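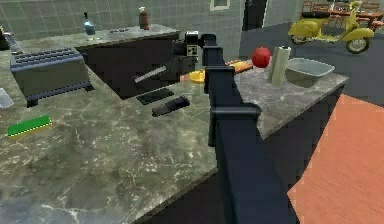

共同工房 Trelgate 自作アーム製作 参加者募集(第2期)

Trelgate では、台所作業用ロボットアーム「Vevurix」の製作に参加する方を募集します。個人製作として始めた計画を工房の共同製作に切り替えたもので、現在は機構設計、シミュレーション、制御ソフトウェアの三つの作業を並行して進めています。雇用契約を伴う求人とは異なり、報酬はありません。

1. 製作の現状

アーム本体は角形断面のリンクと箱形ブラケットで構成し、手首より先に小型グリッパを付けます。グリッパ筐体の上面には白い正方形のマーカープレートを載せ、手先位置の推定に使用します。リンクとブラケットの設計データは第1版を凍結済みで、組立用の部品は半数が未加工です。

シミュレーション側では、台所の天板上に細長い黒い物体を2個並べた環境を整備しました。トースターやスポンジ、瓶なども配置してあります。把持対象の位置と角度を変えて1,000回の試行を自動で実行する仕組みは動作していますが、結果の集計は手作業が残っています。接触パラメータの同定は未着手です。

2. 募集する担当

(1)機構・加工 2名
ブラケットの切削および穴加工、リンクの組立、軸の芯出し。ボール盤と小型フライス盤の使用経験がある方。手首部の配線経路は再設計を予定しており、CADでの作図ができる方を優先します。

(2)シミュレーション 1名
物体モデルの追加、質量と摩擦係数の設定、集計スクリプトの作成。Pythonでの開発経験を必須とします。使用する物理エンジンの経験は問いません。平行に近い角度で隣り合う物体の把持では、指が隣の物体に干渉する試行が多く、まずこの条件の整理を担当していただきます。

(3)制御・計測 1名
関節角の較正、マーカー検出の遅延測定、非常停止回路の試験。オシロスコープを扱えること。Linux上でのシリアル通信の実装経験があると作業が早く進みます。

(4)文書 1名
組立手順書と部品表の整備。英語の設計メモを日本語に直す作業を含みます。この担当のみ遠隔参加が可能です。

3. 期間と場所

活動は3月から開始し、16週間を予定しています。場所は Fokesden 棟1階の工作室です。週1回以上、1回2時間以上の来室をお願いします。工作室の利用時間は10時から21時まで、工作機械の使用は19時までです。

4. 費用と貸与

工房の会員費は期間中免除します。製作に使う材料、電子部品、工具は工房が用意します。保護眼鏡と作業靴は各自で準備してください。計算機は工作室に1台ありますが、シミュレーション担当の方には自分の計算機の持参を推奨します。交通費の支給はありません。

5. 安全に関する条件

・18歳以上であること。
・初回に安全講習(90分)を受講すること。
・アームへの通電は必ず2名以上で行い、1名は非常停止スイッチを担当すること。
・可動範囲内に手を入れる作業は、電源を遮断し、表示札を掛けてから行うこと。

6. 成果物の扱い

設計データとソースコードは、期間終了後に工房の公開リポジトリに掲載します。掲載時の氏名表記は、本名、筆名、無記名から選べます。製作したアームは工房の備品とし、個人への譲渡は行いません。同一設計で自宅用に製作することは自由です。

7. 応募方法

次の事項を記載し、工作室受付の応募箱に投函するか、会員用掲示板の「Vevurix 第2期」宛てに送信してください。

・氏名、連絡先
・希望する担当(第2希望まで)
・過去の製作物の概要(400字以内、図面や写真の添付可)
・来室できる曜日と時間帯

締切は2月4日20時です。書類確認後、30分の面談を工作室で行います。面談では過去の製作物について、寸法の決め方と失敗した箇所を伺います。実物の持参は任意です。

8. 問い合わせ

機構・加工、制御・計測:Maxence Arnaud
シミュレーション、文書:Chanida Hemmin

いずれも会員用掲示板で受け付けます。会員でない方は工作室受付に備え付けの質問票をご利用ください。面談前の見学も可能ですが、機械の稼働中は入室をお待ちいただく場合があります。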